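The Snack Basket by the Window
A talk with Eilidh Mowat about sharing food in a small studio

When I came to the Prusero studio in the middle of the afternoon, Eilidh Mowat was washing two cups and told me to sit wherever I wanted. She has worked there for 11 years, repairing lampshades and sewing covers, and in all this time she has also looked after the snacks. It is not written in her contract. "I was the one who was hungry first," she says.

The studio is on the second floor of the old Tennant building. The rent is high and there is no kitchen, only a sink and a kettle. In the beginning everybody kept food in their own drawer, and the drawers were full of crumbs. Then came the mice, in May of her second year. Eilidh still speaks about them with respect. "They opened a bag of rice crackers more neatly than I can do it," she told me.

After this she made one rule: food lives in one place, and everything in it must be closed. She chose a low basket, so that people can see what is there without digging. "In a deep basket the good things go to the bottom and become old. In a shallow one you see the last packet and you think of the others — or you eat it, but then you know what you did." 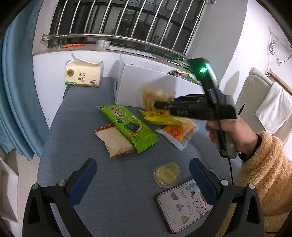

How do you decide what to buy?

"I buy one salty thing that everyone knows and one thing that I never tried. The rest I leave to the others. If a new snack is still there after a month, I don't buy it again, and I take it home to my sister, who eats everything."

The money is simple too. Each person puts 900 in a tin at the start of the month, and Eilidh goes to Bondell, the wholesale shop behind the station. She showed me her last receipt, which was for 2,948. She was a little ashamed of it, as a large part had gone to seaweed snacks. "They weigh nothing, so I always believe they cost nothing," she said.

I asked about the paper she likes to put in a basket. She changes it when it has oil marks, and she cuts it from a roll she bought from Pokano, 60 meters long. She expects to retire before it is finished. Woven baskets are difficult to wash, she explained, and salt stays between the strands.

At four o'clock the kettle was on again and a colleague came to ask if there was anything sweet. Eilidh told him to look for himself, and went back to her sewing.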